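Lettings and Inventory Coordinator, Furnished Apartments

Trelell manages furnished rental apartments on behalf of private owners. The portfolio stands at 40 units in two buildings, Plarmont and Lo Presti, with a further 20 units to be added in October. We are recruiting one coordinator, based at the Plarmont office.

The position covers the period between the end of one lease and the start of the next. The coordinator inspects the unit, compares it with the signed inventory, orders repairs and cleaning, and releases the unit for viewing. The target turnaround is five working days. 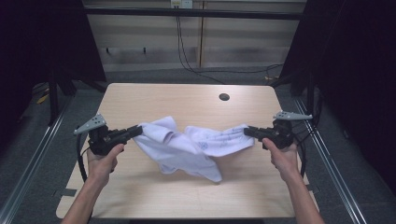
White cloth held at both ends over a wood-grain table.

Main duties

Check-in and check-out inspections, including meter readings and key counts.
Preparing the deposit statement for each outgoing tenant. Deductions must refer to a line in the inventory and be supported by an invoice or a price list entry.
Keeping the inventory current in Clultimeo, our property management software. Furniture, appliances and household linens are recorded by room.
Scheduling contractors and checking finished work before payment is approved.
Answering tenant questions on move-in dates, parking and storage - lease terms and rent are handled by the leasing desk.
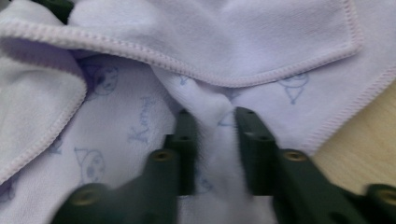
Pale lavender cloth with a pink overlock hem.

Requirements

Two years of experience in residential lettings, building management or a similar field. Confident use of spreadsheets. Clear written English, as inspection reports are sent to owners without further editing. A valid driver's license is required. Travel between the two buildings is by company car. 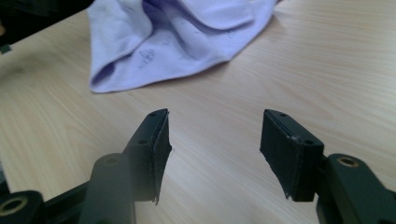 Knowledge of Clultimeo is useful but not required. Training takes place in the first two weeks and is paid at the full rate.

Terms

Full time, 40 hours per week, with one Saturday shift per month. Overtime is compensated with time off. The contract is permanent after a three-month trial period. Paid leave is 20 days per year. A phone and a laptop are provided, and a parking space is available at Plarmont. 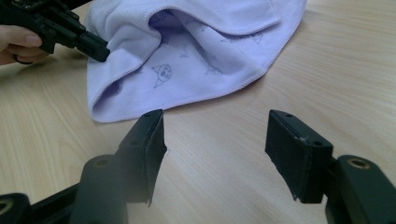

How to apply

Send a resume and a sample inspection report, with addresses and tenant names removed, through the form on the Trelell careers page. Attachments must be in PDF format. The closing date is 8th May. Selected applicants will be invited to an interview and a practical test in a vacant unit - allow 50 minutes for the test.

Applications from agencies are not accepted.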